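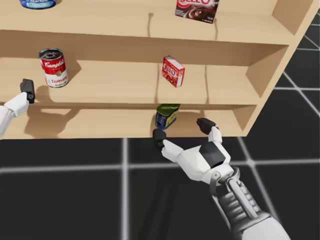 Pale wooden shelving, with a blue can on the top shelf.

About Driltis

Hello, and welcome! I started Driltis after a rather embarrassing moment in a chemist's in Mamani, when I tipped my whole handbag out on the counter looking for a points card and found three of them for the same shop (two had expired, one was my mum's). I went home cross and began typing every scheme I belonged to into a spreadsheet. Friends asked for a copy, then their friends did, and that spreadsheet is more or less what you're using now.

So what do we do? We help you keep track of vouchers, gift cards and refund dates in one place. You put in what you've got, we send you a nudge before anything runs out, and you spend it. I once let a £48 gift card lapse because it was tucked inside a birthday card in a drawer, and I'm still not over it!

There are 3 of us now, working from two rooms above a bakery in Lokudport. It smells wonderful until about eleven, and after that we're all just hungry. I answer most of the emails myself, usually in the evening with a cup of tea, so if you get a reply at 9pm with a typo in it, that'll be me.
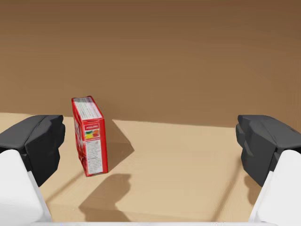
We look after reminders for over 802 households at the moment, mostly in Lokudport and Mamani, with a growing bunch out in Busera who found us through a school newsletter (hello, Busera!). The small independent shops are my favourite bit of the job. Plenty of them still use paper cards and a rubber stamp, and we're very happy to list those too. Just tell us how many stamps you need and when the offer ends.

How we pay the rent: members give us £2 a month, and you can stop whenever you like. We don't take money from shops to push their offers, and we don't pass your shopping habits on to anyone. I'd hate it if somebody did that with mine.

We're hoping to add travel vouchers in November, if I can get my head round all the different blackout dates. Got a scheme we've missed? Send it over using the contact form, small print and all, and I'll have a look.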